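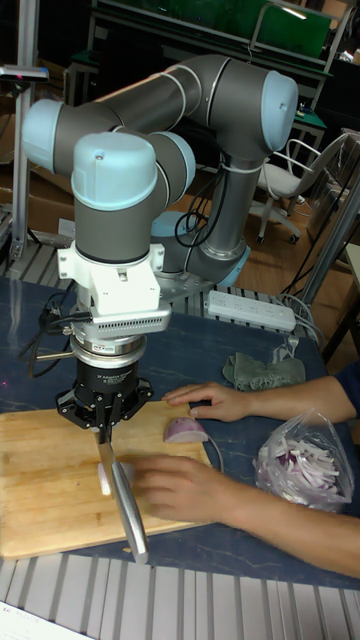

Section 4: Preparing and Slicing Onions

Onions are the first thing most of us learn to cut and, if we're being fair, the thing most of us go on cutting in a slightly awkward way for years afterward. This section of the Mussa Kitchen Board guide takes you through the whole job, from clearing the counter to putting the bagged slices away. If you already have a way of doing it that keeps your fingers safe and your slices even, by all means keep it, and just skim the cautions.

Before You Start

You will need:
Your Mussa board, washed and wiped
A kitchen knife with a sharp, straight edge
Purple or white onions, firm and dry
A kitchen cloth, plus a second one for under the board
A clear food bag or a lidded bowl
A small bowl for skins and ends

Purple onions are milder and lovely raw in salads and sandwiches. White ones are sharper and stand up well to a hot pan. You can slice both in the same session and bag them together, and I think a mixed bag looks very cheerful in the fridge, but do the white ones first if you mean to keep them apart, because the purple juice travels.

4.1 Setting Up the Board

1. Clear a space a good bit larger than the board itself. You want room on one side for the onions waiting their turn and for the bag.

2. Dampen your second cloth, wring it out well, and lay it flat where the board will go.

3. Set the board on the cloth and press down on each corner. If it rocks, smooth out the folds and try again. It should feel as if it has been there all day.

4. Put your drying cloth within easy reach, beside the board and well clear of the blade.

CAUTION: Keep power strips, chargers and loose cords away from the cutting area. Onion juice runs farther than you would think, and a cord can catch on a sleeve or a knife handle. If your counter has outlets at the back, work toward the front.

Note: The Mussa board comes oiled from our workshop. A new board may smell faintly of the oil for the first week or so. It is food safe and the smell fades with washing.

4.2 Halving and Peeling

1. Slice off the stem end (the dry, papery top). Leave the root end on for now. It holds the layers together and saves you a lot of chasing later.

2. Stand the onion on the flat end you have just made.

3. Cut straight down through the root. You now have two halves, each with a little piece of root to keep it tidy.

4. Peel away the dry skin. If the layer underneath feels leathery, take that off too and don't feel bad about it. It never softens properly in the pan.

5. Lay one half cut side down on the board and set the other aside until you are ready for it.

Tip: For very strong onions, a short rest in the refrigerator before cutting does help with the tears. Jeptoo Lukumay, who wrote the first version of this guide when our range was a single board and a bread knife, swears by chilling hers overnight, though she also admits to crying anyway in August when the new crop comes in.

4.3 Slicing

1. Hold the onion half with your free hand, fingertips curled under and knuckles forward. Your thumb stays tucked behind your fingers.

2. Rest the knife lightly against the onion and check your angle. The blade should be straight up and down, with the edge meeting the board evenly.

3. Press down and slightly forward in one movement. Let the sharpness do the work. If you find yourself leaning on the handle, stop and sharpen.

4. Move your fingers back a little and make the next cut. Go slowly until the width is steady. Thin slices suit salads, and wider ones are better for roasting.

5. When you get close to the root, tip the piece onto its widest side and finish it that way. Throw away the root itself.

CAUTION: The last small piece is the one that slips. Hold it only if you can keep your fingertips well back. If you can't, drop it in the stock pot and start on the next half.

CAUTION: If another person is helping, agree on who has the cut and who is passing onions. Hands resting on or near the board should stay still while the blade is moving, and the helper should reach in only when the knife has come to a stop.

4.4 Bagging and Storing

1. Separate the slices into strips with your fingers.

2. Drop them loosely into the bag. A bag stuffed tight will sweat, and the strips at the bottom go limp.

3. Press out the air, seal the bag, and lay it flat in the refrigerator.

4. Use within a few days for raw dishes. For cooking, you may freeze them flat and break off what you need.

Note: Our Anusine bags (part 219) are the right size for the inner drawer of most refrigerators. Any clear food bag does the job perfectly well, and being able to see what is inside means it gets eaten!

4.5 Cleaning the Board

1. Scrape off any scraps and rinse the board under cool water. Hot water seems to set the smell.

2. Rub both sides with half a lemon or a spoonful of coarse salt, then wash with mild soap.

3. Wipe dry and stand it on its long edge so that air reaches both faces.

4. Once a month, rub in a little board oil (part 869) and leave it overnight.

CAUTION: Do not soak the board or put it in the dishwasher. Wood that has taken up too much water will cup, and once it has cupped there is very little anyone can do for it.

For knife care and sharpening, see Section 5. Replacement cloths are listed under part 89 in the parts table at the back.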